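3.2 Small objects and where they are kept

Section 3.1 dealt with keys, phones and wallets, which almost every household stored within reach of the front door. Hair accessories and inexpensive jewelry followed a different pattern. They are handled daily, they cost little to replace, and most households in Sedau and Brindley had no fixed place for them when we began. Of the 1532 items entered in the household inventories, 887 belonged to this group, which made it the largest in the study.

We sorted storage into two types. Closed storage covers drawers, lidded boxes, zip pouches and cabinets. Open storage covers trays, bowls, hooks and bare surfaces such as a shelf or the rim of a sink. An item was assigned to the place where the participant said it was usually left at night. If two members of a household gave different answers, both were recorded and the item was coded as shared. Kurian and Ķēniņš coded the inventories separately and settled disagreements with the interviewer who had made the visit.

Open trays were the most common choice for items worn on the wrist or in the hair. Participants tended to mix the two kinds freely. A bracelet and a hair clip were put down in the same spot when both came off at the end of the day, and few people saw a reason to separate them. Figure 4 shows a mixed tray of the kind we coded as open storage.

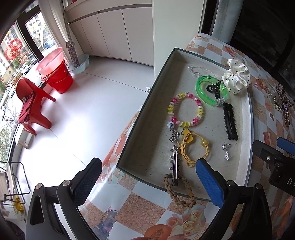

Figure 4. Open tray with mixed contents, including beaded bracelets, a black claw clip and a polka-dot scrunchie.

Participants gave two main reasons for using a tray. The first was sight. Several said that an item in a drawer was an item they stopped wearing, and one woman in Brindley told us she had bought the same pack of hair ties twice in February with the first pack still in a cabinet. The second was speed in the morning, mentioned most often in homes with school-age children. Tidiness came up less than we expected. Where it did, it was usually given as a reason to own a tray with a rim, so that small things stayed together when the table was needed for a meal.

Material also played a part. Soft items such as scrunchies were often stored on door handles or around bottles, and they moved to a tray only when one was already in use for something else. Rigid bangles were seldom hung. They take up a good deal of room for their weight, and participants with shallow drawers complained that bangles kept the drawer from closing. Figure 5 gives a second view of tray storage, with bulky and flat items side by side.

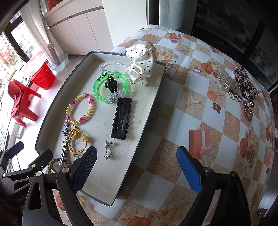

Figure 5. Shallow tray on a table with a checkered cloth. The satin scrunchie rises above the rim.

Location mattered more than the container. Trays kept on a table in a shared room held items from more than one person in most of the homes visited, while trays in bedrooms rarely did. Barredo and Dauda (Adimia site) found that shared trays were also cleared out more often, usually by whoever set the table. Cleared items did not always go back. Of the items we could not find at the second visit, 126 had been recorded in a shared room the first time, and 80 of these had been in open storage.

We did not ask participants to estimate what their items had cost, and the inventories do not separate gifts from purchases. Both would be useful in a follow-up. The Liepiņa households, which were interviewed by Ramanauskas using a shorter form, are left out of this section and are treated in Section 3.4.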